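Ata da reunião do grupo de boas práticas em automação — Droltivora, 10 de setembro de 2020

**Presentes:** Iolanda Seixas (coordenação), Mechthild Fuchs, Welington Fagundes, Arlindo Pacheco
**Redação da ata:** Rosângela Toledo

## 1. Abertura

A Iolanda deu as boas-vindas a todos, com um carinho especial para a Mechthild, que voltou ao grupo depois de uma temporada longa na unidade Soline (fez falta, e muita!). A ata de março foi lida e aprovada com uma única correção, no nome do procedimento 146, que agora fica como "Convivência entre operador e braço na bancada de bebidas".

## 2. Revisão do procedimento 146

O Welington apresentou o texto novo com a paciência de sempre e fomos lendo trecho por trecho, parando para conversar onde era preciso. O ponto que tomou mais tempo foi o dos cabos e do acesso à parada de emergência.

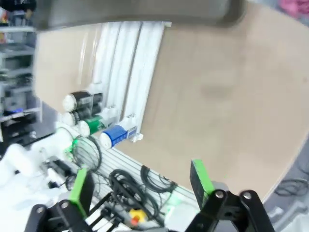

A Mechthild defendeu que todo cabo que repouse sobre o perfil de alumínio seja preso em canaleta e que o entorno do botão de emergência fique livre, sem fios nem suportes passando por perto. O Arlindo concordou, mas lembrou que o braço precisa de alguma folga no chicote — e que apertar demais também traz problema. Depois de uma boa conversa, ficou assim:

- cabos soltos recolhidos e presos antes de ligar o braço;
- botão de parada visível e ao alcance da mão, conferido a cada troca de turno;
- folga do chicote definida pelo Arlindo e anotada na ficha 2406.

## 3. Entrega e retirada em bandeja

A Rosângela, que aqui escreve, perguntou como ficam as mãos de quem segura a bandeja quando a garra chega por cima. A proposta do Welington, bem recebida, é que a pessoa segure sempre pelas bordas laterais, com as latas afastadas das mãos, e só mude de posição com o braço parado.

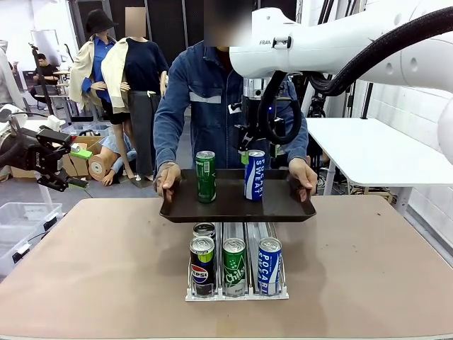 *Bandeja segura pelas duas bordas, com a garra sobre a lata azul e branca.*

A Iolanda pediu que a regra entre também no treinamento da linha Nivano, com palavras simples. Aprovado por todos.

## 4. Encaminhamentos

- Welington: enviar a versão 2 do procedimento ao grupo.
- Arlindo: completar a ficha 2406 e levar o orçamento das canaletas ao setor Teixeira.
- Mechthild: revisar a tradução alemã, com calma.

A conversa sobre sinalização luminosa ficou para o próximo encontro. A Iolanda agradeceu a todos pela boa vontade e encerrou a reunião.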